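I fold shirts for a living now, sort of. I've been meaning to write this up ever since my sister asked what I do all day and I said "I teach robots laundry" and she just waited for the rest of the sentence. That's the whole sentence!

So, the long version. I work at Hotutside, on the floor above the tile place in Greenwood, and since October I've been on the teleop side. I stand at a pair of hand controllers and drive two arms around, one per hand, and everything I do gets recorded. Every joint, every camera, every time I squeeze the trigger. A complete fold, start to finish, is one episode. Then I mess the shirt up and do it over. Jawad Jadoon, who trains the models, takes what we record and tries to get the arms to do it without me.

My first week was humbling. You don't feel the cloth at all, so you squeeze and hope, and you come up with air. Or you come up with both layers when you wanted one, and the sleeve you'd just tucked flops back out (I said some things). Kausar Qureshi, who sat next to me, could do a T-shirt in 90 seconds while eating an apple between episodes. I was nowhere close.
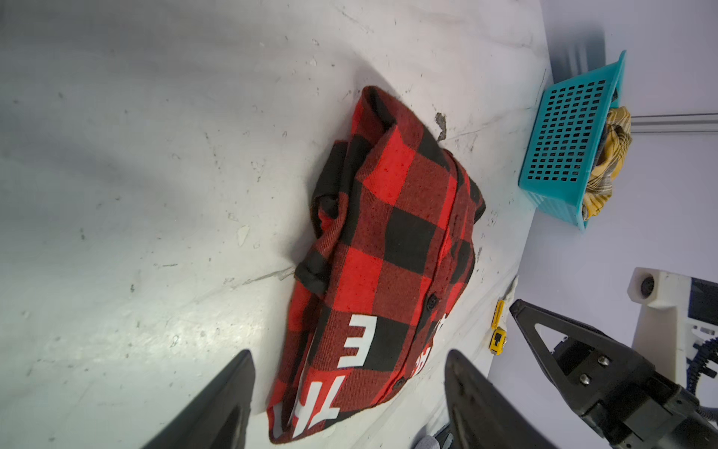
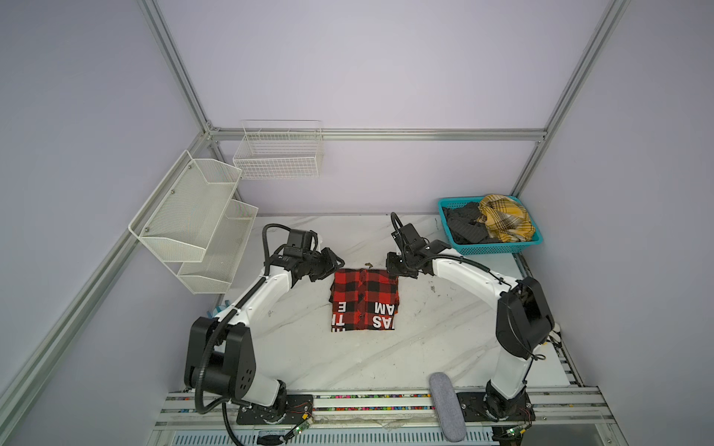
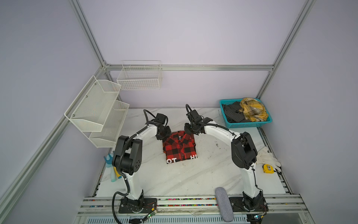
What finally got me better was slowing down, which Kausar had told me on day one and I had ignored. When you rush, you make little corrections — a nudge here, a regrab there — and the model learns the nudges too. Jawad showed me one of his early policies and it had my twitch! It would go for a collar, stop, back off a bit, and go again, exactly like I do when I'm nervous. So now I bring both grippers in to the collar end of that red and black check shirt, one at each top corner, and I hold still for a beat before I close them. Flannel is a nice thing to practice on because it bunches up enough to give you something to pinch. Dress shirts are slippery little monsters and I'd rather not discuss them.

The other thing I had to unlearn was being tidy. I kept starting every episode with the shirt laid out nice and square, and Ruairí Ó Dálaigh looked through my stuff and said it was lovely and he couldn't use half of it. If it only ever sees a neat start, it has no clue what to do with a mess. So I throw the shirt down now. Crooked, inside a sleeve, whatever. My folds got uglier for a couple of weeks and Ruairí got a lot happier.

We passed 2637 episodes last month, all of us together, and over 10 of those are me dropping the thing and swearing, kept in on purpose so there's some recovery data (the audio is off, thank goodness).

People ask if my hands get sore. It's my shoulders. I also fold my own laundry very strangely now, both hands coming in from the sides like I'm about to lift a pizza. My husband has asked me to stop.

Next up is towels, which Rizwan swears are easier. I have my doubts, but I'll report back.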